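Gripper comparison at the Mfaume Laboratory: first stage completed

The Automation Section of the Jomstead Institute has completed the first stage of its comparison of two grippers for bench assembly work. The tests were carried out at the Mfaume Laboratory under the direction of Tumaini Rotich, and the results were presented to members of the Section on Tuesday, February 28, 2023. A summary is given below for readers who were unable to attend.

Background

Members will recall that the Section agreed in September to review the end tools used on its small arms. The existing tool, supplied by Molitz, has short, stiff black fingers and has served well on parts with flat, parallel sides. Its performance on round and thin-walled parts has been less satisfactory, and several users had reported marks on printed components after handling. The alternative under review is the Sukwood gripper, which is built in the laboratory from printed parts. Its fingers are ribbed and bend around the object as they close. A strip of rubber is fixed to the inner face of each finger to improve the hold.

The purpose of the comparison was to establish which of the two tools should be fitted as standard to the bench arms, and whether it would be worthwhile to keep both. A third tool, using suction, was considered at the planning stage. It was set aside on the grounds that many of the parts in current use have holes in the upper face and offer too little surface for a cup to seal against.

Method

Both tools were tested on the same bench and with the same parts. The parts were chosen by the users of the laboratory and included printed discs, short tubes, brackets and a number of small hand tools. Each tool was asked to make 200 picks, divided between parts placed flat on the table and parts handed over from a second arm. A pick was recorded as successful if the part was lifted, carried to a marked position and released without being dropped or turned. Parts which slipped in the fingers but were not dropped were recorded separately.

The handover trials required some preparation. Two arms working over one small area of table must be kept from meeting, and the order of movement had to be written out and agreed before any trial could begin. The receiving arm was held still while the other approached from above. Where the two tools came too close, the run was stopped by the operator and repeated from the start. Such runs were not counted against either tool.

A small camera was mounted at the wrist for all trials. It moves with the tool and keeps both fingers in view, and it proved more useful than the fixed camera over the bench, whose view was frequently blocked by the arms. Its one weakness is that the inner face of a finger can hide part of the object at close range. The Section intends to try a slightly higher mounting in the next stage.

Separately from the picks, one set of printed fingers was opened and closed on a test rig for 3000 cycles in order to examine wear. The fingers were inspected at intervals and the rubber strips were measured before and after.

Results

On parts with flat sides there was little to choose between the two tools. The Molitz tool was quicker to close and placed brackets more accurately. On short tubes and discs the printed fingers gave the better result, and they were markedly more tolerant of a part lying a little away from its expected position. Over the whole programme, 49 slips were recorded. The greater share of these occurred with the stiff fingers on curved surfaces.

The hand tools gave mixed results. Long, heavy objects with the weight at one end tended to swing in the printed fingers once lifted, and the operators found that they had to be taken close to the point of balance. The stiff fingers held these objects steadily, although they needed a more exact approach.

No cracks were found in the printed ribs at the end of the wear test. The rubber strips had begun to lift at the lower end, where they meet the base, and a different adhesive will be used in future. It should be noted that the test was made without a part between the fingers. The load on the ribs was therefore lower than in normal service, and the result should be read with that in mind.

Marks on the surface of printed parts were looked for after each session. Light marks were found on several discs handled with the stiff fingers. None was found on those handled with the rubber-faced fingers.

Remarks on control

Both tools were driven through the same controller. The Molitz tool reports its own position and stops when it meets resistance. The printed tool depends on a limit set by the operator, and a limit that suits a bracket will squeeze a thin tube out of shape. At present the limit is entered by hand for each kind of part. Mr Rotich has proposed a simple table of settings, to be kept with the controller and extended by users as new parts are introduced. The proposal was accepted.

Attention was also drawn to the routing of cables. Where two arms share a table, any loop of cable at the wrist must be long enough to allow the joint to turn and yet short enough to stay clear of the other arm. Users are asked to check this before starting a shared task and to report any cable which shows signs of rubbing.

Recommendations

The Section has accepted the following recommendations. The printed gripper will be fitted to those bench arms used mainly for round or easily marked parts. The Molitz tool will be kept for brackets and for the handling of hand tools. Spare sets of printed fingers will be held at the Mfaume Laboratory, and drawings will be made available to members on request.

A budget of some 3000 pounds has been set aside for the second stage, which will cover the new camera mountings, materials for further fingers and a longer wear test carried out under load. Members who wish to put forward parts for inclusion should send a short note to the laboratory giving the size and material of the part and the way in which it is normally handled.
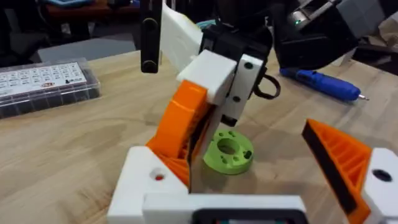 Reading time: 5 minutes

Handover work at the Mfaume Laboratory, with a green printed disc on the table between the orange fingers of the printed gripper and the second arm reaching down from above. The black rubber strips discussed under Results run along the inner faces of the fingers.

Members wishing to see both tools in use may arrange a visit through the Section office. Visitors are asked to remain behind the marked line while the arms are powered, and to sign the laboratory book on arrival.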